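The trouble with balanced tickets

Every time a party picks its running mates, we get the same week of argument. Which region got the second slot? Which faith, which language, which wing? And every time, the party answers that the ticket is balanced, as though that settled what the pair would do once they got in.

I have my doubts. I sat through the regional selection meeting in Crichton in May, when the Plekton alliance chose its candidate for deputy governor, and I heard the word "balance" more often than I heard the words "water", "schools" or "wages". Esther Mohamedi, who had run a district council for years and could tell you the state of its budget from memory, was praised by five speakers in a row. All five praised where she was born. One of them got her job title wrong.

She won the nomination by 185 votes to 40. Good for her. But I would like to know what she was nominated to do, and I don't think the people who voted for her could tell me.

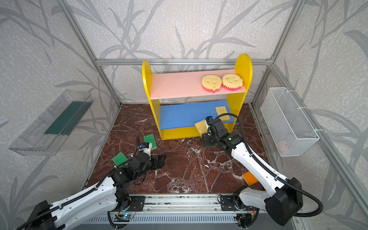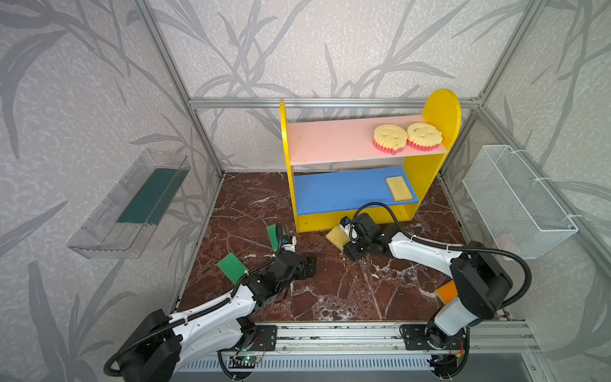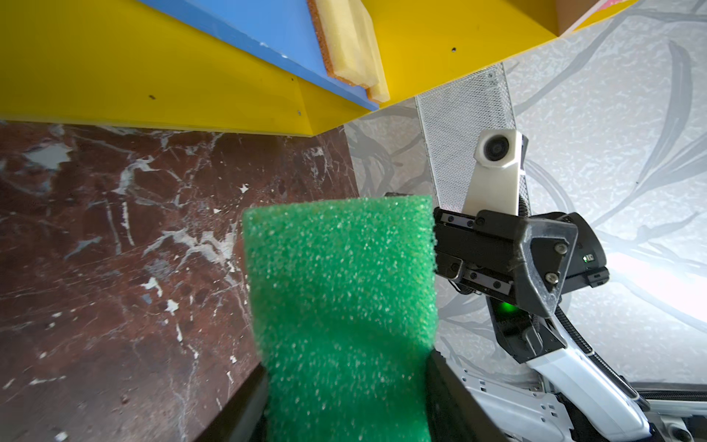 Smiley-face sponges on the pink shelf in the second picture.

The deputy's office has almost no powers in our system. It has a car, a staff and a seat at the end of the table. Parties know this, and I suspect that is why they are so generous with it. Offering the coast the deputy's chair costs nothing. Offering it the ports department would cost someone a great deal, and I notice that offer has yet to be made.

Supporters tell me that being seen matters, and that a child in Skaltuvar who sees a governor's deputy with her accent will think differently about her chances. Perhaps she will. I grew up there, and we had a deputy from our side of the river for two full terms. The road to the hospital flooded every winter of both of them. I remember the posters, and I remember the road.

None of this means a party should put up two people from the same street and tell everyone else to lump it. People are right to be angry when that happens. They walked to the assembly gates last time, 2000 of them by the organisers' count and 1000 by the police's, and I was glad they went. What bothered me was how easily they were sent home. A promise about the next ticket, a photograph on the steps, and that was the end of it. The demands about land titles, which took up most of their leaflet, weren't mentioned again by either side.

So when the Plekton people come knocking this time, I mean to ask which department Mohamedi will run, what money goes with it, and who can overrule her. If they start telling me about her home town, I'll ask again.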